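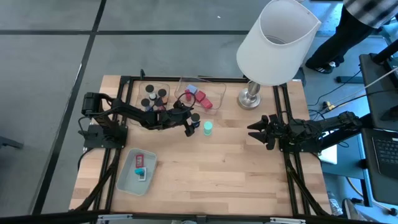

Sorting table: pucks in the left tub, blocks in the right, tray at the front

From: Walid Chamoun
To: Plillby toy and games sorting list
Date: April 4, 2023
Subject: Re: clear tubs or the old tins?

Hello all,

Thanks for the note, Tai, and sorry to be slow getting back to you – the Prarkow donations came in all at once and I've been up to my elbows in game pieces.

Tai wrote:
> Do we really need the clear tubs? We have 45 perfectly good biscuit tins
> in the Hornari cupboard and they cost us nothing. Also, what colour goes
> with what? I had the purple block in with the red ones and wasn't sure.

I'm fond of the tins too, but I'd still vote for clear plastic. You can see the black pucks from across the table without lifting a lid, and the little white cap that's in with them would have vanished in a tin for months. The lavender block is fine where you put it, with the three red ones. I'd sort by shape first and leave colour for later, when we have enough of each to be fussy. 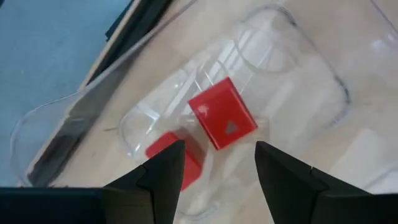
Red cubes and clear plastic, close up

Do have a look at the grey triangle on the face of that one cube. It's small and near a corner, and I'd love to know if anybody recognises it from a set they had at home! If so, please write back before we label anything.

The mint-green cylinder and the bits in the grey tray haven't got a home yet. I've been through the old list (all 157 lines of it) and found no match, so leave them out for now, please, and I'll bring some more tubs in.

Warm regards to everyone,
Walid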